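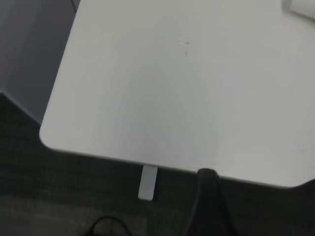 Wiping a table sounds like the easiest job you could give a robot until you try to write down when the table is clean, a member of the Wukex team said in the club's online forum last fall, and the remark has stayed pinned to the top of the page ever since.

Wukex is the name the robotics club at Zetstead College gave to its table-cleaning project. The club has built other things over the years, mostly wheeled robots for line-following contests, and its older members still talk about those with affection. The new project has no wheels. It is a single arm with a gripper, working over a white table, and its task is to deal with a knocked-over cup of coffee: pick up the cup, set it on its base, take hold of a cloth and wipe up what came out.

The students plan to enter it in the Drernumel Household Challenge in February. The contest is open to student teams and runs over a weekend. Each team is given a table, a cup, a spill and a time limit of nine minutes. The cup may be lying in any direction. The cloth may be anywhere within reach of the arm. Teams aren't told the arrangement beforehand, and nobody may touch the table once the clock has started.

Aušra Butkienė leads the group working on the cup. She joined the club in her first year because a roommate was going and she had the evening free, and she stayed through the spring to learn enough programming to be useful. She now writes most of the code that decides how the fingers approach an object.

A paper cup is an awkward thing to grab, she explained. It weighs almost nothing when empty, so a small bump sends it rolling. It is wider at the mouth than at the base, so it rolls in a curve. Squeeze it too lightly and it slips. Squeeze it hard and the wall folds in, and then it won't stand up straight even if everything else goes well. Her group spent the first part of the term practicing on plastic tumblers, which forgave nearly every mistake, and then had to start over with paper.

"We had a very good tumbler robot," she said. "It crushed the first paper cup we gave it."

The approach they use now begins at the open end. The arm comes down near the mouth of the cup, pauses while the software works out which way the cup is pointing, and then moves in slowly with the fingers apart. Once the grip is made, the wrist turns to bring the base around underneath. The last part, letting go, took longer to get right than the grip did. If the fingers open unevenly, one of them drags the rim and the cup goes over again.

Thomas Pellegrini handles the cloth. He describes his side of the work as slower and less fun to watch, and he prefers it. A cup has one shape. A cloth has a different shape every time it is dropped, and the robot has to find a place to hold it that leaves enough fabric underneath to do some wiping. If it takes the cloth by a corner, it ends up dragging a rag across the table with no pressure behind it. If it grabs the middle, the cloth bunches under the fingers and makes a usable pad, though the loose ends can trail through the spill and spread it.

The team tried sponges for a while. Sponges are easier to hold and easier for the software to find. The contest rules ask for a cloth, however, and the club had already bought a stack of blue microfiber towels with black edging. The color helps. Blue on white is simple for a camera to pick out, and the coffee is nearly always some shade of brown.

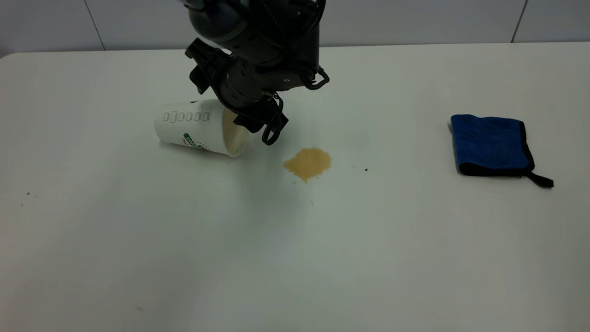
Does the robot have to use real coffee? The rules call for coffee with milk, so the team practices with coffee with milk. They used colored water in the early weeks, and Pellegrini thinks that was a mistake. Water beads up and moves when the cloth pushes it. Milky coffee dries at the edges if it is left too long, and the dried part needs a second pass with more force.

That second pass is where most of the current effort goes. A person wiping a table looks at it, wipes, looks again and stops. The looking is so quick that most people couldn't tell you what they were checking for. The Wukex software has to be told. It compares the table after wiping with a stored view of the table when clean, and marks anything different as a spot to go back to. This works well on a new surface. The table in the Lecomte Building, where the club meets, is not a new surface. It has small specks and scuffs that won't come off, and an early version of the program kept returning to the same mark until somebody stopped the run.

The fix was to teach it to give up. If two passes over a spot make no change, the spot is treated as part of the table and the arm moves on. Butkienė and Pellegrini disagreed over this rule for most of a month. She wanted a third pass, on the grounds that a judge who finds a smear will take off points however good the reason for leaving it. He pointed to the clock. They tested both versions, and the shorter one went in, with an exception for large spots.

Shadows caused a similar problem. The arm blocks some of the light, and the part of the table under it looks grayer than the rest. For a while the robot treated its own shadow as a stain. The students could have added lamps, but there is no guarantee of good lighting at the contest, so they changed the program to back the arm away before each check. It costs time on every pass. They have been trying to win that time back elsewhere, mainly in the trip from the cup to the cloth, where the arm used to rise much higher than it needed to.

Record keeping is a larger part of the project than new members expect. Every run goes in a log: where the cup was, which way it faced, what the cloth was doing, whether the cup stood, how much of the spill was left. As of the last club meeting before this article was written, the log held 986 runs. The entries are short. "Cup stood, leaned, fell during wipe." "Good grip, missed spill." "Perfect until the towel loop caught the cup." The loop is the hanging tab sewn to the towel, and Pellegrini's group has argued about cutting it off. The rules say the cloth must be used as sold, so it stays on, and the software now tries to keep that side of the towel turned away from anything standing. 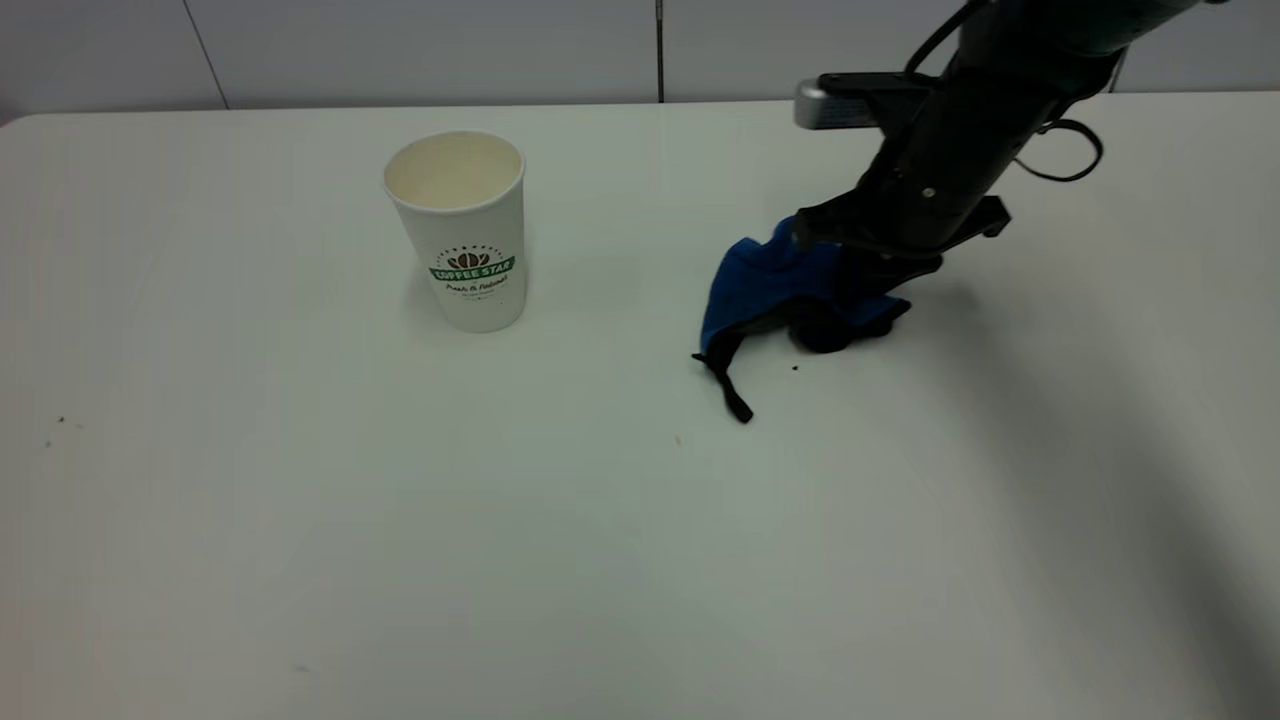
Pressure has been the other long-running subject. The arm can push down a good deal harder than a paper towel or a cloth needs, and in the beginning it did. The fabric stuck to the table, the fingers slid off the top of it, and the wipe went on without any cloth. With less force the towel moved freely but left a film behind. The group settled on a light first stroke to soak up most of the liquid and a firmer one after it. They also changed the direction. Early wipes went back and forth, the way most people do it. The current ones go in one direction only, away from the cup, then lift, return and go again.

New members usually start on the logs and the cleanup between runs, which still has to be done by hand. The table is wiped, a fresh spill is poured and the towel is dropped in a new place. Butkienė says it is a good way to learn what the robot is up against. After an evening of it, people start noticing which side of the towel they pick up and how they turn their wrist, and a few of those observations have made it into the code.

The club isn't short of people who want to help, but it is short of time on the arm. There is one arm, and the two groups share it. They tried splitting each evening in half, with the cup first and the cloth second, and found that both groups lost the start of their session to setup. Now they take alternate evenings, with one joint session a week for full runs. The joint sessions are the ones visitors should come to if they want to see the whole task.

Full runs are still uneven. The cup half does well on its own, and so does the cloth half, but each leaves things in a state the other doesn't always expect. The cup group likes to set the cup down close to where it fell, which keeps the motion short. The cloth group would like it moved well clear of the spill. For now the cup goes wherever there is open table to the side of the puddle, and the wiping path is planned around it.

Pellegrini graduates in the spring and is writing a guide for whoever takes over the cloth. So far it covers grip points, towel washing and the two kinds of stroke. Butkienė has another year and has asked for a section on shadows.

The club meets on the ground floor of the Lecomte Building during the term. Students from any department can join, and no programming experience is required. Anyone who wants to attend a joint session should check the forum first, as the evening changes from week to week in the run-up to the contest.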